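Household Textiles Handling Project: Interim Report on Knitwear Folding
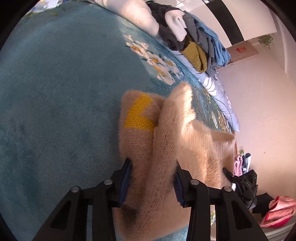
Tsakiris, 2020-08-08

Submitted to the Lova Fund by Stavros Sarantis, Zanell Textile Care

1. Scope of the period

Work in this period was confined to the folding of long-haired knits on soft surfaces. The reference garment is a fluffy beige sweater with a mohair-like texture and a bright yellow knitted patch. It was handled on a teal plush rug. Flat cottons and table linen were closed out in the previous report and are not repeated.

2. Work completed

The folding log now holds 618 entries, of which 109 concern knitwear. Each entry gives the garment, the surface, the fold used, the point of grip and the finished outline. Entries made before January used an older form with no field for the surface. These have been kept in a separate table and are left out of the findings below.

The written procedure for sweaters was revised twice. The current version calls for the garment to be laid flat, the sleeves brought in, and the body folded into overlapping panels. The grip is taken at the lower edge of the folded piece. Earlier wording said "the hem," which was read in different ways once the garment was folded.

3. Findings

Fuzzy yarn makes the outline of a fold hard to judge. Loose fibers stand out past the true edge, and a measurement taken to the fiber tips overstates the width of the panel. Measurements are now taken to the knitted ground. Where the ground cannot be found by eye, the entry is marked as unmeasured.

Knitted patches behave differently from the fabric around them. On the reference sweater the patch has tighter, ribbed stitches. The procedure now directs that no fold line be placed through a patch of this type.

Plush pile holds a garment in place better than a bare tabletop, but it drags on the under layer when the piece is shifted. Lifting clear of the pile before moving is preferred. Pile direction has not been recorded so far and will be added to the form.

Light is a further source of error. With sunlight across one part of a pale knit and shade on another, the same yarn reads as two tones. Dark areas near the lower edge should not be logged as stains without a second check under even light.

4. Open items

Storage of finished pieces at the Bunditum room remains limited to 2 shelves. Heavy knits stacked there lose their outline, and the comparison of stacked and single storage has been held over.

The label on shelf unit 1922 still carries the old garment codes and needs to be replaced before the next round of entries.

5. Next period

Work will continue with cardigans and open-front knits, using the revised form. No change to the approved budget is requested.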